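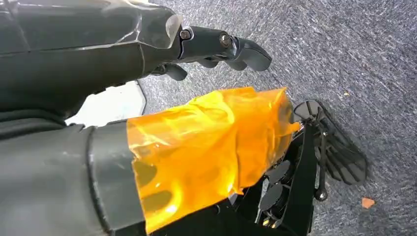 What should stay on a work table at the end of the day? Only what you'll reach for first tomorrow, plus one empty place to put whatever turns up.

Home | Rooms | Desks & Tables | Makers | Letters

Filed under: Small Spaces, Big Tables

I came to cardboard late, and I am completely sold on it. Samer Rizk has been cutting desk organizers out of old shipping boxes in Brorncombe for 13 years, and he still gets excited about a good clean fold! His favorite is a little open shelf with dividers running both ways, so you get rows of compartments you can fill however you like (stamps, chargers, seed packets, the good scissors).

He wants you to leave it empty for the first two days. Work as usual, laptop out, glasses wherever you drop them, cords all over the place, and see where your hand goes. Then fill the slots nearest that hand and leave the far ones alone for a while. 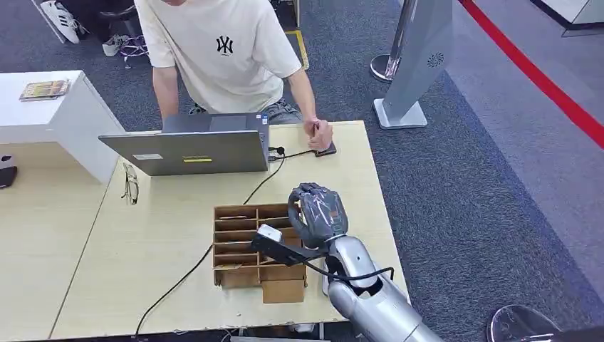 Laptop, folded glasses and a cardboard organizer with its slots empty.

I tried it at my own table in April and moved everything on day three. The pens went low, the mail went high, and the tape, which I'd been losing since we moved to Stitandale, finally got a slot to itself. A box that size takes Samer 40 minutes with a knife and a metal ruler. Mine took an entire evening and leans a bit to the left, and I love it.

Contact the Desk | © 2018 Fesia Magazine | Back to top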